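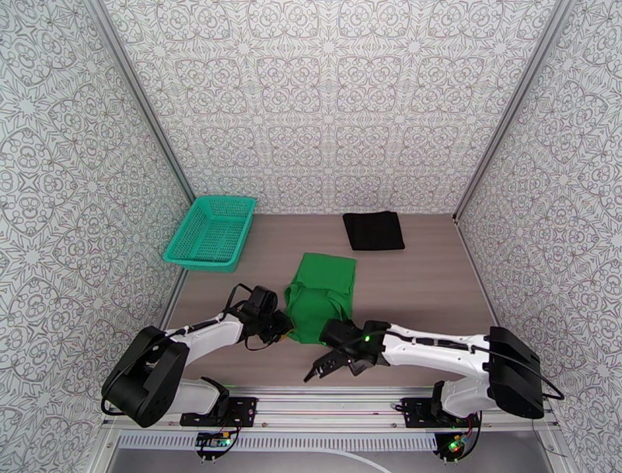

Skullero

천 접기용 양팔 로봇에서 나온 에피소드를 정리하고, 쓸 만한 프레임을 골라내고, 천 마스크를 뽑아서 정책 학습 코드에 넘겨주는 도구 모음이에요. 처음엔 제 홈 디렉터리에 굴러다니던 스크립트 몇 개였는데, 옆자리 사람들이 하나둘 복사해 가더니 버전이 제각각이 돼 버려서 결국 저장소로 만들었습니다. 그래서 구조가 좀 들쭉날쭉해요. 이름은 제가 지은 게 아니니까 뜻은 묻지 말아 주세요 (Nicanor Miranda한테 물어보시면 매번 다른 대답을 합니다).

뭐가 들어 있나

skullero sync: 고정 카메라, 손목 카메라, 관절 로그의 타임스탬프를 맞춥니다.
skullero blur: 손목 카메라 프레임마다 흔들림 점수를 매깁니다.
skullero mask: 천과 바구니 마스크를 만듭니다. 제일 많이 쓰는 명령이고, 제일 많이 고친 명령이기도 해요.
skullero replay: 기록된 궤적을 시뮬레이터나 실제 팔에서 다시 재생합니다. 실제 팔에 쓰실 거면 아래 "재생할 때" 부분을 꼭 먼저 읽어 주세요!
skullero card: 에피소드 폴더를 훑어서 데이터 카드 초안을 뱉습니다.

설치

파이썬 가상환경 하나 만들고 저장소 루트에서 pip install -e . 하시면 끝이에요. GPU는 mask에만 필요합니다. CPU로도 돌긴 도는데 커피를 마시고 와도 안 끝나 있어요. 제어기 쪽 바인딩은 Zaden이라는 별도 패키지로 빼 놨으니까 데이터만 만지실 분은 안 깔아도 됩니다. 예전 버전을 쓰시던 분은 설정 폴더를 한 번 지우고 새로 만드세요. 키 이름이 바뀌었는데 자동 변환을 아직 안 짰습니다 (짜야지 짜야지 하면서 December가 지나갔네요).

데이터 구성

지금 저장소에서 받을 수 있는 묶음은 MacPherson이라고 부릅니다. 에피소드 300개를 모아서 검수했고, 거기서 살아남은 219개가 들어 있어요. 떨어진 것들은 대부분 동기화가 틀어졌거나 관절 로그 중간이 빠진 경우입니다. 천이 제대로 안 접힌 에피소드는 일부러 안 뺐습니다. 실패한 동작도 학습할 때 쓸모가 있고, 결과는 meta.json의 outcome 필드에 적혀 있으니 필요하면 직접 걸러 쓰시면 돼요.

에피소드 폴더 안은 이렇게 생겼습니다.

scene/ 고정 카메라 프레임
wrist_left/, wrist_right/ 손목 카메라 프레임
joints.parquet 양팔 관절각, 속도, 그리퍼 개도
masks/ 천 인스턴스 마스크 (RLE)
blur.csv 프레임별 흔들림 점수
meta.json 작업 이름, 천 종류, outcome, 메모

메모 필드는 수집한 사람이 그냥 자유롭게 쓴 거라 "음" 한 글자만 있는 것도 있어요. 파싱해서 뭘 하려고 하지 마세요.

흔들림 점수 이야기 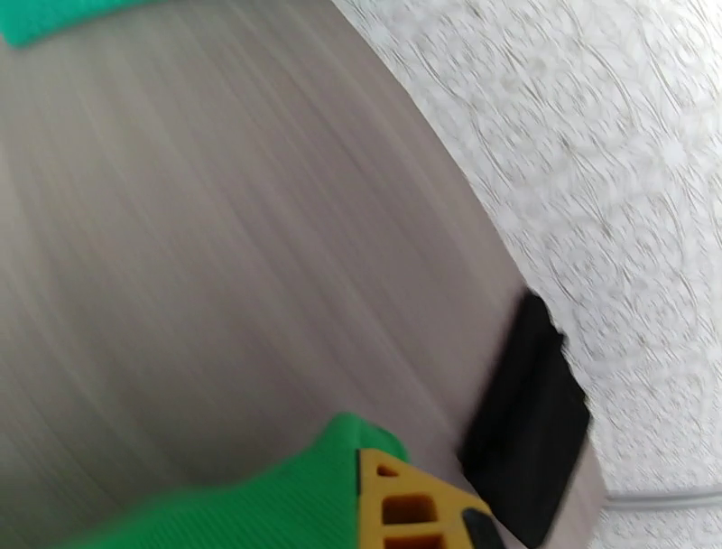 blur 명령은 원래 라플라시안 분산 하나만 봤는데, 손목 카메라에서는 그게 영 믿을 게 못 되더라고요. 가만히 있어도 밋밋한 천이 화면을 채우면 점수가 뚝 떨어지고, 반대로 무늬가 많은 배경이 걸리면 흔들린 프레임도 그럴싸한 점수를 받아 갑니다. 그래서 지금은 구조 텐서로 줄무늬 방향을 같이 봐요. 위 프레임처럼 나뭇결이 비스듬한 띠로 뭉개져 있는데 초록 핑거랑 주황빛 도는 노란 프레임 색은 멀쩡히 살아 있는 경우가 딱 골치 아픈 유형입니다. 색 기반 검출기는 이런 프레임에서도 자신 있게 답을 내놓거든요. 왼쪽 위 구석에 살짝 걸린 초록색 물체까지 핑거랑 한 덩어리로 묶어 버리는 식으로요! 점수는 높을수록 많이 흔들린 거고, 기본 임계값은 40입니다. 임계값을 넘은 프레임도 지우지는 않고 플래그만 답니다. 시퀀스 모델 쓰시는 분들은 중간에 프레임이 빠지는 걸 더 싫어하셔서요.

나뭇결 방향과 실제로 움직인 방향이 겹치면 이 방법도 헷갈립니다. 관절 속도를 같이 넣어서 보정하는 옵션이 --use-joints인데, sync를 먼저 돌린 폴더에서만 돼요. 안 돌리고 쓰면 에러도 없이 그냥 무시됩니다. 이건 버그가 맞고, 이슈도 열려 있어요.

마스크 만들기

천은 모양이 제멋대로라 바운딩 박스로는 할 수 있는 게 별로 없어요. 그래서 고정 카메라에서 인스턴스 마스크를 뽑고, 거기서 윤곽선과 모서리 후보를 계산해서 잡을 점을 제안합니다. 세그멘테이션 모델은 Zunov라는 작은 네트워크고 가중치는 첫 실행 때 알아서 받아 옵니다. 프레임마다 새로 추론하지는 않고, 키프레임에서만 제대로 추론한 다음 나머지는 전파시켜요. 키프레임 간격 기본값은 80인데, 천을 홱 뒤집는 동작이 있으면 확 줄이는 게 좋습니다. 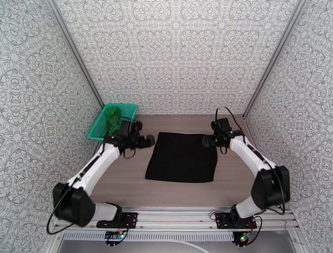 펼쳐 놓은 검은 천과 위쪽 모서리 근처의 양쪽 그리퍼. 초록 천은 바구니 안.

이런 배치에서는 검은 천 쪽은 꽤 잘 나와요. 바탕이랑 밝기 차이가 크고 거의 평평하니까 모서리 후보도 안정적이고요. 다만 그리퍼도 검은색이라, 핑거가 천에 닿는 순간부터는 마스크가 슬금슬금 그리퍼 쪽으로 번집니다. 관절각으로 팔 실루엣을 렌더링해서 빼 주는 --subtract-arm 옵션을 기본으로 켜 뒀어요. 캘리브레이션이 조금만 틀어져도 천 가장자리를 같이 갉아먹으니까, 새로 캘리브레이션한 뒤에는 미리보기를 한 번 띄워 보세요.

초록 쪽은 솔직히 아직 고생 중입니다. 바구니가 청록색이고 그 안에 구겨진 초록 천이 들어가 있으면 둘의 경계가 애매해요. 천이 바구니 앞쪽 테두리 위로 넘어와 있으면 더 그렇고요. 지금은 바구니 옆면의 구멍 패턴을 따로 검출해서 바구니 마스크를 먼저 확정하고, 남은 초록 영역을 천으로 봅니다. 우아하진 않은데 잘 먹힙니다. 바구니를 다른 걸로 바꾸실 거면 configs/basket.yaml의 패턴 항목을 새로 잡아야 해요.

재생할 때

replay에 --real을 붙이면 진짜 팔이 움직입니다. 시작 자세까지는 천천히 보간해서 가고, 그다음부터 기록된 속도를 그대로 따라가요. 처음엔 --speed 0.3 정도로 낮춰서 돌려 보시길 권합니다. 비상정지에 손 올려 두시고요. 양팔 사이 충돌 검사는 링크를 캡슐로 단순화해서 하는데, 케이블은 모델에 없습니다. 손목 케이블이 크게 휘는 궤적은 검사에 통과하더라도 눈으로 한 번 보고 돌리세요.

천은 같은 궤적으로 당겨도 매번 조금씩 다르게 접힙니다. 재생은 제어기 점검용으로 쓰시고, 재생 결과를 성공률로 보고하는 건 참아 주세요.

알려진 문제

sync가 고정 카메라 첫 프레임을 가끔 버립니다. 길이가 하나 안 맞으면 그거예요.
검은 천이 여러 겹으로 접히면 겹친 선이 안 보여서 접힘 단계 추정이 한 단계씩 밀립니다.
카드 초안의 한글이 PDF로 뽑을 때 깨질 수 있어요. 폰트 경로를 직접 넘겨 주세요.
윈도우에서는 안 돌려 봤습니다. 돌아가면 저한테도 알려 주세요.

기여하기

PR 환영합니다! 포매터만 돌려서 올려 주시면 되고, 마스크 쪽을 건드렸으면 tests/masks 결과를 붙여 주세요. 마스크 코드는 제가 보고, Zaden 바인딩은 Nicanor가 봅니다. 둘 다 답이 없으면 이슈에 한 번 더 댓글 달아 주세요. 알림에 묻힌 거라 그러면 금방 봅니다.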